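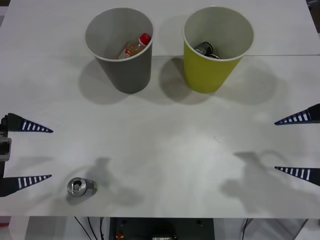 Skernovow
A small toolkit for two-arm sorting on a tabletop: perception, a task planner and a pair of arm controllers that share one clock.

Status: usable, changing quickly. The current branch is called Birnton and it is the one you want. The older Triệu branch still builds, but its calibration files are not compatible and we no longer fix bugs in it.

What it does

You give Skernovow a table, some containers and some loose items such as cans and small bottles, and it works out which arm should fetch what, in which order, without the two arms getting in each other's way. The planner is our favourite part! It treats the table as two private zones and a shared strip down the middle, and an arm has to hold the lock on the strip before any part of its gripper may cross into it. That sounds slow, and in the first version it was, but the lock is now handed over while the first arm is still retreating, and the pauses have mostly gone.

What's in the repository

perception/ finds items and container rims in the fixed view, then refines the grasp from the wrist view
planner/ task ordering, arm assignment, the strip lock
control/ trajectory following and gripper commands
tools/ calibration, log replay, and a viewer we use far more than we expected to
data/ index files only, see Recordings

Getting started

Python and a C++ compiler are needed for the control loop. Clone the repository, run setup.sh, then run tools/check_rig with both arms powered and parked. It prints one line per device. If a wrist camera is missing from the list, unplug it and try again before you touch the config, as the names are handed out in the order the cameras wake up.

Calibrate the fixed camera first and the wrist cameras second. The wrist step reads the result of the first one, and it will happily read last month's result if you skip it.

Recordings

The set that goes with this branch has 455 episodes, collected at Teltudbridge in September. Of those, 24 are held out for testing and listed in data/heldout.txt. Please leave them out of training if you want your numbers to be comparable with ours. Each episode stores 3 video streams, joint positions, gripper opening and the state of the strip lock, all stamped from the same clock.

Episodes that ended in a dropped item are kept and marked "dropped". They are very useful for testing the retry logic, and we would love more of them.

Shadows

On a pale, matte table the arms throw large soft shadows, and these move exactly when the arms do. Our first segmenter loved them. It would report a new item beside the gripper, the planner would send the other arm to collect it, and everything stopped while the two of them waited for each other. The present version compares each candidate with the expected arm outline and throws away anything that has no edge of its own in the wrist view. Set shadow_check to "strict" if you work under one strong lamp. The default is "normal".

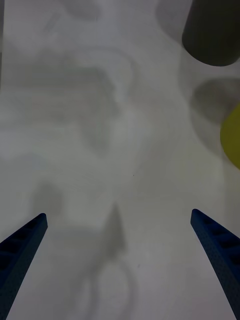 Ngozi wrote on the issue tracker that "strict" also discards dark items lying inside a dark container, and asked whether the check could be turned off once a rim has been found. It can now: set skip_inside_rim to true. Thank you for the very clear report, and for the replay log that came with it!

Known problems

Shiny can ends sometimes split into 2 detections. Merging them by distance works until two cans touch.
Log replay ignores the strip lock, so a replayed run can look more daring than it was.
The viewer forgets its window layout on exit.

Contributing

Small patches are very welcome, and so are odd tables. Run the tests in planner/ before sending anything that changes the lock, and attach a replay log if you are reporting a motion fault.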